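Cletside Notes
Home Projects Notes About

Teaching a robot to push in a chair
May 25, 2026 – by the author of Cletside Notes
3 min read

I have been bending people's ears about chairs all month, so it's time the blog got some of it too!

The project is called Prallen, and the job we picked for it sounds like nothing. An office chair has been left out in the room. Take hold of it, move it to the desk, let go. You do it every day without looking. Now try doing it with 2 plastic grippers for hands and see how long you feel clever.

I love this way of teaching. You hold the grippers yourself, one in each hand, and do the job with your own arms while everything gets recorded. No code for the motion, no joystick, and the real robot can stay switched off in the corner the whole time. My first few tries were awful. I kept grabbing the chair the way I would with fingers, and a gripper has no thumb to wrap around anything, so you learn to think about edges. 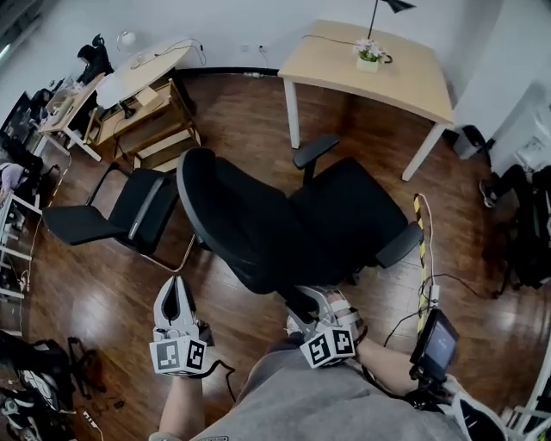
Chairs fight back, too. The wheels all want to go their own way when you start to pull, and the seat turns before the base does. If you only hold one side, the whole thing swings around like a shopping cart with a bad wheel. Two hands fix most of that, as long as they agree with each other (mine often don't).

The other lesson was speed. I'm a fast mover by nature, and my early takes were full of quick little yanks that a robot has no business copying. Now I count under my breath – one to close, two to pull – and the recordings come out so much smoother. I also throw away any take where I bump the chair with my knee, and I'm sorry to report that's a real category. 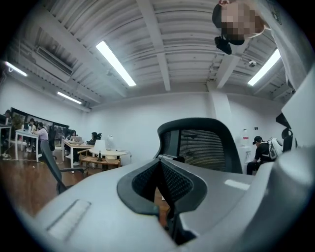 We did the planning at Haverford over a long lunch and set ourselves a goal of 200 good takes before we train anything. I wanted to start sooner, but I lost that argument. It was probably right that I did. Starting the chair from the same spot every time is a great way to teach a robot one spot, so we keep changing the angle and the distance, and we swap in different chairs when we can.

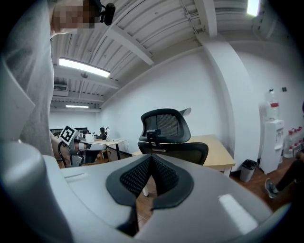
Photo: Prallen project / Cletside Notes

My favorite part is the last few inches. Getting a chair near a desk is easy. Lining it up and then letting go without dragging it back out with you takes real care, and I must have spoiled a dozen takes right there by opening one gripper a beat before the other.

Next up is Silen, which is our name for the training setup, and I hope to have first results to show in June. If you've taught a robot anything with wheels on it, please write to me. I want to hear how you dealt with the swinging!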